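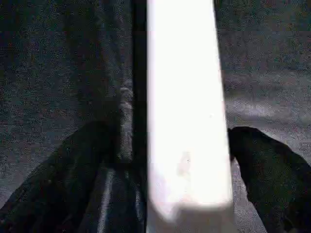
White next to black, strong light.

Glass-fronted cabinets: would you have them again?
Home and Interiors > Kitchens and Storage

ursina_t
29th April
We're replacing the wall cabinets in our kitchen and I can't settle on the doors. The run over the worktop is 104 cm wide. My husband wants solid doors all the way along. I'd like glass in at least part of it, as the room is narrow and I think a line of blank doors would feel heavy.

The quote from Customau is £798 for solid white fronts and hinges, fitted. Glass costs more but they haven't told me how much yet. The existing boxes are sound so they would stay.

What I want to know is whether people who have lived with glass doors would choose them a second time. I don't mean for showing off nice crockery. Ours is mugs, cereal and a lot of plastic tubs.
Ursina Thaler

hobnail
I wouldn't. We had them in the last house and I spent years tidying cupboards that should have been shut and forgotten. Cereal boxes look awful through glass. You also get fingerprints on the inside, which I still can't explain.

Solid doors, good handles, finished.

everaldo_b
I'd have them again. Ours were here when we moved in and I expected to hate them. What changed my mind was being able to see when we'd run out of things. With the solid doors in our old flat we bought tinned tomatoes we already had, over and over.

Cleaning is no worse than a window. Warm water, a drop of washing-up liquid, dry cloth. The painted parts of the frame need more work than the glass does, mostly round the knobs.

Don't put the tubs in the glass part though. Put those in a drawer.

hobnail
If you have to move things into a drawer to make the cupboard look right, then the cupboard isn't doing its job.

everaldo_b
The tubs belong in a drawer anyway. They fall out of wall cabinets.

nishaj
I fitted kitchens for Falcão until I went off on my own, so I've hung a lot of both. A few practical points.

Glass doors are heavier. If you're keeping the old boxes, check that the sides will take the hinge screws. Old chipboard which has been drilled once already may not hold. You can plug the old holes and drill fresh ones a little higher or lower.

Ask whether the glass is toughened. It should be, over a worktop.

Ask what the shelves are going to be. People order glass doors and then look straight at the front edge of an old brown shelf. Either paint the inside or get new shelves in the same white.

As for mixing the two, it works well if you put the glass together in one place. Alternating glass and solid along a short run looks bitty.
Nisha Joshi

ursina_t
Thank you, that's useful. The insides are a sort of beige. I hadn't thought about that at all. Would you paint them or line them?

nishaj
Paint, if you can take the shelves out. Sand it lightly, wipe down, one coat of adhesion primer, two of satinwood. Leave it longer than the tin says before you put anything back. Mugs will stick to paint that feels dry to the touch.

pesek_r
We have white glass-fronted cabinets over a black surface and I like the contrast, but I'd warn anybody about which white they pick. Ours is a cold one. On an overcast day it's fine. With strong light on it you lose all the detail in the moulding and it just looks blank.

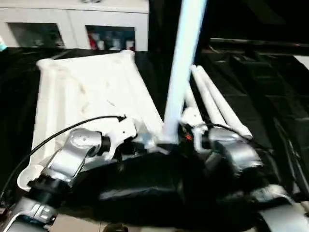
Cabinet with the glass fronts, top left. Red thing and two white bottles behind the right-hand pane.

We keep very little in it on purpose. When it was full it looked like a shop.
Radoslava Pešek

hobnail
Not having a go, but this is my point. You've got a cupboard you can't fill.

pesek_r
We can fill it. We prefer not to. There's a tall larder cupboard in the hall with ordinary doors and most of the food lives in there.

ursina_t
That does look lighter than I'd feared, with the black underneath. Our worktop is dark grey so it might be similar. I don't have a larder, which is a problem.

What would you do about the white if you were starting again?

pesek_r
Go for one with a bit of yellow or grey in it. Get a sample painted on a proper board, as big as you can manage, and stand it upright where the cabinet will go. We looked at ours lying flat on a table and that told us nothing. Look at it in the morning and again at night with the lamps on.

natan_seixas
Agree about the upright sample. I'd add that your bulbs matter as much as the paint. We had a Clundska under-cabinet strip that was so blue it made the whole kitchen look like a dentist's. Swapped it for a warm one and stopped complaining about the paint.

On the main question, have you thought about reeded or frosted glass? It lets you see that something is there without being able to read the label. We did 4 doors in reeded and I'd have them again tomorrow. Cereal goes to a blur of colour.

hobnail
Reeded glass is going to date faster than anything else in this thread. My gran had it in her front door.

natan_seixas
And it was still in her front door, so it can't have been that bad.

It does hold grease in the grooves, I'll give you that. If the cabinet is next to the hob I'd use plain. An old toothbrush gets it clean but you won't enjoy it.

everaldo_b
How far is the run from the cooker, Ursina? That would decide it for me. Next to a hob I'd agree with hobnail and go solid.

ursina_t
One end is right by it, the other end is by the window. So perhaps solid at the hob end and glass by the window?

nishaj
That's what I'd do. Make sure the rails line up across the two types. Some makers use a narrower frame on the glass doors and it shows when they hang side by side. Steller did this on a job of mine and I had to send three doors back. Ask Customau for the frame width on both before you pay a deposit.

Also think about sun. Anything by a window behind glass will fade, so keep the spices at the other end. Same goes for oil.

lampwick
Coming at this from a different side. We rent, and we took the doors off altogether. Everything gets dusty within a fortnight if you don't use it, and everything you do use stays clean. Cost nothing. The doors are under the bed for when we leave.

hobnail
Greasy dust is the worst substance known to man.

lampwick
We mostly eat toast.

ursina_t
I've spoken to Customau. The frames are the same width on both types, and the glass is toughened. They can do the glass end in plain or frosted for the same money, but they don't offer reeded. The lead time is longer for glass and they said not to expect it before October, which surprised me.

My husband has agreed to glass at the window end so long as he gets to decide what goes in it. I'm expecting a lot of coffee equipment.

natan_seixas
Frosted shows fingerprints more than plain, on the rough side. Make sure the rough side faces in.

pesek_r
October is a long wait, but it gives you time to paint the insides without rushing. Take the old doors off first and see if you like being able to look in. If you can't stand it after a couple of weeks you can still change the order.

ursina_t
Good idea, I'll take the window end ones off at the weekend. I've asked for a sample board in the softer white as well.

hobnail
Report back after the couple of weeks. I'll be interested to hear about the cereal.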